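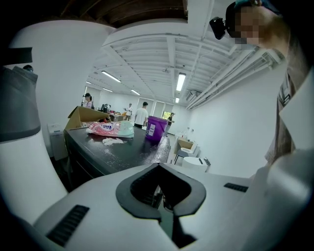

The long room, morning of the packing.

Box first. She always started with the box, flaps up, nothing in it you'd mind losing, and then stood there as if somebody was going to tell her what came next.

The table was filthy. White bits all over it, plaster or polystyrene or God knows, they got under your nails. She'd wiped it once with a tissue and all that did was move them about, so the tissue got left where it was, in a ball, and she went on with her sleeves pushed up.

Pink packet. Purple bucket. Those were hers to do. The rest of the hall had its own tables and its own troubles.

Wimton had given them till the end of the day. The letter said 22 December 2025, underlined, then the word FINAL underneath in case you'd missed it. The letter was in her coat. She knew it by heart and still she kept going over to her coat.

"You doing that bucket or looking at it?"

Him in the white T-shirt. In December! He'd said it over his shoulder and turned straight back round to the far end, where there was something going on about the keys.

"Looking at it," she said.

He didn't hear, or did.

It was a good bucket. It had come with the room, or come with the woman who had the room before, when it was still the Grikbridge people and you got a biscuit at eleven. It had stood under the leak all through that first February. Two nights running she'd emptied it, in the dark, in her socks, because the bus had gone and she'd slept on the coats. Plink. Plink. You got so you could sleep in between. Then the roof was mended and she'd missed it, which she never told anyone, you don't go round telling people you miss a drip.

She picked up the packet and put it down again.

Three lots, the sheet said. Stays, goes to Motaung, goes in the skip. Motaung was paying 92 pounds for the whole of what went to them, and the van was costing more than that, so work that one out. Somebody had. Somebody had sat down with a pen and decided it was better than leaving it.

The one in the cap came past, ponytail swinging, carrying nothing, walking like a person carrying something.

"Is there tape?"

"There was."

"Where was it?"

"Here."

They both looked. White bits. Tissue.

"Well it's not there now," said the cap, and went off to ask somebody else, and the somebody else said the same thing, you could hear it, there was, here, all the way down the room. Sound carried in there. It was the walls. When her sister sang that time at the summer do you could hear every breath she took and she'd been right at the back by the tables, a tiny little figure, you'd have thought she was a child.

Her sister was meant to be here today. Ten o'clock she'd said. Then she'd said eleven. Then the phone had stopped saying anything.

Right. Bucket.

She turned it so the label faced her. She'd been going to write on it all morning and hadnt. If she put M it went on the van. If she put nothing it went in the skip, that was the rule, blank is skip. There wasn't a letter for taking it home on the 260 with your arm round it like a drunk uncle.

"Van's at the gate!" from the far end. Feet. Someone dropped something and swore.

She wrote her own name. Then she felt daft and went over it, and over it again, till it was just a black patch, and anybody would of thought the pen had burst.

"What's that say?" The T-shirt man, suddenly at her elbow.

"Clullatus."

It was the firm that did the boilers. It was the first word in her head.

"They're having the bucket?"

"They asked for it."

He looked at her. He looked at the bucket. He had plaster or whatever it was in his eyebrows and he'd been on his feet since six.

"Best put it by the door then," he said, "so it doesn't get mixed up."

She took it by the rim. She got as far as her coat and hung the coat over it, letter and all, and came back for the pink packet, and that went in the box, and then the phone went.

"I'm outside," her sister said. "There's a van in the way. Have I missed it?"

"No. Have you got any tape?"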